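Wurico Cellwood Training Gloves
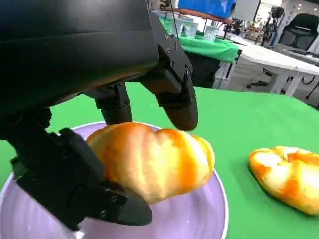 Every glove maker in the country will tell you its padding was developed with professionals, and most will tell you it can save your hands. We sell gloves, and we would ask you to take both claims with a large pinch of salt, this one included.

The Cellwood is a lace-free training glove for bag and pad work. It comes in black or dark red, with a wide wrap-over cuff and a two-layer foam filling. Wurico calls the filling "impact memory foam". As far as we can tell it is decent foam, cut a bit thicker over the knuckles than most gloves at this price, and we have not been shown anything to prove it remembers much.

What we think of it

We had a pair in use at the Pludonham gym for 11 weeks from January. Boyang Xue, who coaches the evening beginners there, used them for his own bag rounds and lent them out freely. The knuckle padding held its shape well. The thumb stitching did too, and that is where cheaper gloves usually go first. The palm mesh, sold as "breathable", made no difference to the smell that he could notice. Air them after every session like any other pair.

Benedikt Ehlers wore them for pads and found the cuff stiff for the first few sessions. He also thought the hand pocket ran narrow with full wraps on. If you have broad hands, try before you buy or go for the Bettencourt, which is plainer and roomier and makes fewer promises.

Can you spar in them?

The box says "suitable for sparring". We would only say that of the 16 oz version, and only if your coach agrees. Once a pair has been used on the heavy bag for a while, keep it for the bag. The foam packs down and your partner will feel it before you do.

Will they make you punch harder?

No. The leaflet mentions a "power transfer bar". It is a stiff strip across the palm, and it gives you something to close your fist around. Some people like that.

Details

Weights: 10, 12, 14 and 16 oz
Outer: synthetic leather
Closure: hook and loop
Colours: black, dark red
Care: wipe with a damp cloth, dry away from radiators
Price: £49 a pair

Delivery and returns

Orders leave us within 24 hours on working days. Unworn gloves can come back for exchange or refund with the tags on. If a seam goes in normal use, send us a photo and we will sort it out without an argument. Wurico's own guarantee runs for 2 years, though it leaves out "wear to padding", so read it before you rely on it.

Page last checked 26 March 2019. Hand wraps and mouthguards sold separately.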